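How to Watch a Robot Demonstration Without Being Sold To

Reading time: 6 min

I have been to a fair number of robot open days and come home from most of them with a tote bag and no idea what I saw. After the last one, at Gandcombe on a Sunday in July, I wrote down how I get through them now. The hosts were Skasier, who make hand-held grippers for recording human movements, and who say those recordings can be used to teach robot arms to do the same jobs. Maybe so. What follows is how to check a claim like that when you only have an afternoon and no engineering degree.

Step 1. Write down the claim before you go

Copy the sentence from the invitation word for word. Mine said visitors would "see everyday tasks being learned." That is slippery wording. Learned by whom? I put a line under "learned" and took the page with me. If you skip this, you will judge the day by whatever they happen to show you, and they will always show you something.

Step 2. Find out which kind of demonstration it is

There are three kinds, and staff tend to slide between them in the same breath.

A recording demonstration has a person doing the job by hand while the equipment logs it. A remote control demonstration has a robot moving and a person steering. An autonomous demonstration has the robot moving by itself, or is supposed to.

Ask, "Is a person doing this right now?" You want a yes or a no. At Gandcombe it was plainly the first kind. The work was done standing up, by a person with a gripper in each hand, on small things you could have picked up faster with your fingers.
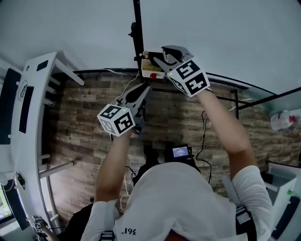

Two hand-held grippers, one of them reaching toward a small white box. The patterned cubes are the tracking markers.

The patterned cubes matter. A camera picks up the black-and-white codes and software works out where each gripper is and which way it is tilted. It's an old idea and a decent one. It also means that when a cube gets turned away or covered by a sleeve, the software may be guessing. So ask what happens to a recording when a marker drops out of view. I got "the system handles that," and wrote it down with a question mark.

Step 3. Stand where you can see the jaws

Most visitors stand facing the person doing the work, and spend the whole time watching their face. Move to the side. You want the tips of the gripper and the object in one line of sight. Look for:

- how many tries it takes to get hold of something
- whether the free hand is steadying the box or just hovering
- whether anybody resets the objects between runs, and how neatly

That last one is worth your full attention. If the pieces go back to the same spot each time, you are looking at a very narrow lesson. Ask whether they ever start from a mess.

Step 4. Make them define the big number

The handout at the door said 2,588 recordings had been made. Fine. I asked how many were kept. Adelino Veloso, who was running the floor that afternoon and to his credit didn't dodge, said 878. I asked what was wrong with the others and he said mostly fumbles, lost markers and people forgetting to start the timer. That was the most useful minute of my visit, and none of it is on the handout.

So for any number, ask:

- Total, or kept?
- How many different people made them?
- How many different rooms?
- Who decides that one is good?

The answer to the second was five, which I thought was low. The answer to the third was that they were "expanding," so I put down one.

Step 5. Watch three full runs, start to finish

Don't film it. You will watch your phone. Pick one station and stay through three complete runs, even if there is free coffee at the other end of the room. The first run teaches you what the job is. By the third you start to notice the small stuff, such as the wrist turning early so the jaws come in at an angle, or one hand parked in the air while the other works inside the container. 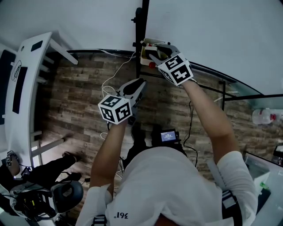
A parked hand is a good thing to ask about. Does the recording count it as part of the job? If a robot copies the whole thing, does it copy the waiting too? I was told the software "can be told to ignore that." Can be, or is? Leave a silence after a question like this one and see what comes into it.

Cables are another. Ask which of them would still be there if the kit was used in a kitchen or a warehouse. Ask how long a person can keep this up before their arms get tired, and whether anyone has checked if the last recordings of a shift are as good as the first. I would like to see that chart. I don't think it exists.

Step 6. Ask to see the other half

Recording is half the story. The other half is a robot doing the job from those recordings, and you should ask to see it live. At Gandcombe I was offered a video with a success rate of 96 percent printed across the bottom. When you get a percentage, ask:

- 96 percent of what, and how many tries?
- The same objects as in training?
- Did anybody step in?

Veloso said he would have to look up the number of tries. I left my email address. Nothing yet.

Step 7. Write it up the same evening

Two columns, "saw" and "was told." Keep them apart. My "saw" column had a person with good hand control and some well-made grippers. My "was told" column ran onto the back of the sheet. I'm not saying Skasier are wrong. The grippers seem sturdy and the idea is sensible enough. But the invitation said "learned," and the only learning I could vouch for was mine, on how to hold one of the things (squeeze later than you want to).

If they run it again and put a robot at the end of the room, I'll go back.

Related
What to ask before you sign up for a Nonside trial
The Simões workshop tour: is it worth the drive?
Reading a robot spec sheet with a red pen
Why I stopped trusting sped-up videos

Contact | Copyright, all rights reserved | Back to top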